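Do certificates get anyone hired?
31 Mar 2024

My cousin sent me a link to an eight-week office skills course at a place called Drallstead and asked if she should sign up. The fee is 785 dollars, plus 50 for the printed certificate.

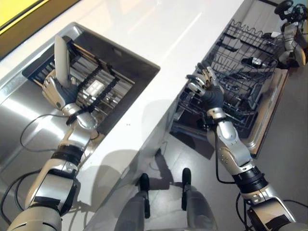
I told her to wait until I had read the small print, and I'm still reading it. The page says graduates "go on to roles in administration, marketing and customer care." Go on when? Out of how many? I wrote and asked, and got back a brochure I already had.

I have some history here. Back when I was between jobs I took a spreadsheet course at Wilex, and I put it on the first line of my resume. In three interviews it came up once, and the man only wanted to know how to pronounce it. What got me in the door was two years of answering phones at Panex and a supervisor there who picked up when they called her.

Mariama Tetteh, who I used to share a desk with, disagrees with me on this and she has more right to an opinion than I do. She came out of a secretarial program with no office experience at all and was working at Bermúdez by August. She says the course gave her the words to use in an interview. Maybe so. She also speaks four languages and has never been late for anything in her life, and I don't see how Drallstead can take credit for that kind of person.

The brochure claims 4000 "successful learners." I'd like to know what they succeeded at. Finishing, I suspect.

There is a night class at the community college that covers most of the same ground for 200 dollars. No glossy page, no smiling graduates - just a room number and a list of topics. My cousin thinks it looks cheap. It is cheap, and you can see the whole syllabus before you pay.

She has until the end of the week to get the early discount, which they have already extended twice.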